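Colour-block quilts: your questions answered

Posted on December 3, 2018 by Trefor Pugh

Since the Flukthorpe show my inbox has been full of questions about colour-block quilts, and I couldn't be happier! I've gathered up the ones that come round most often.

Do I need to be good at sewing?

No! If you can sew a straight line you can make one of these. There are no curves and hardly any points to match, and a slightly wobbly seam vanishes once the thing is on a bed with a dog on it.

What fabric should I buy?

Plain cotton, and the best you can afford. I love the Stitex solids for their reds, which are properly red and don't lean towards orange. Wash everything first, dark colours on their own, and iron it while it's still a bit damp.

How do I choose where the colours go?

Play! Cut out paper shapes, push them round the table and leave them overnight. I like one really big block and then smaller ones to argue with it. Red, yellow and blue with heavy black lines between them is the classic mix, and a few off-white patches give your eye somewhere to rest.

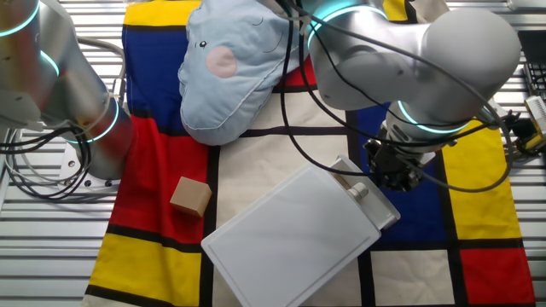 Wouldn't all that black be too much on a single bed, asked one reader from Dromen, who had already cut her strips and was having second thoughts. She'd made hers two inches wide and wondered about going down to one.

I'd go down to one, yes. Wide strips look splendid on a double but they do eat up a smaller quilt. Keep the spare black for the binding - you'll need more of it than you think.

How many pieces will I be cutting?

My single has 100, counting the strips, and the big one at Flukthorpe has 200. For a first go I'd stick to a cushion cover, which you can manage with nine and finish in a weekend.

Hand quilting or machine?

Either is lovely. I quilt by hand in the winter months, with Jarman thread and the radio on, and by machine when there's a birthday coming up.

Will the black run in the wash?

It can do. Use cold water, pop in a colour catcher and don't leave the quilt sitting wet in the drum. Mine has been through the machine more times than I can remember and the yellow is still as bright as a daffodil.

Can I send you a photo of mine?

Please do, half-finished ones too!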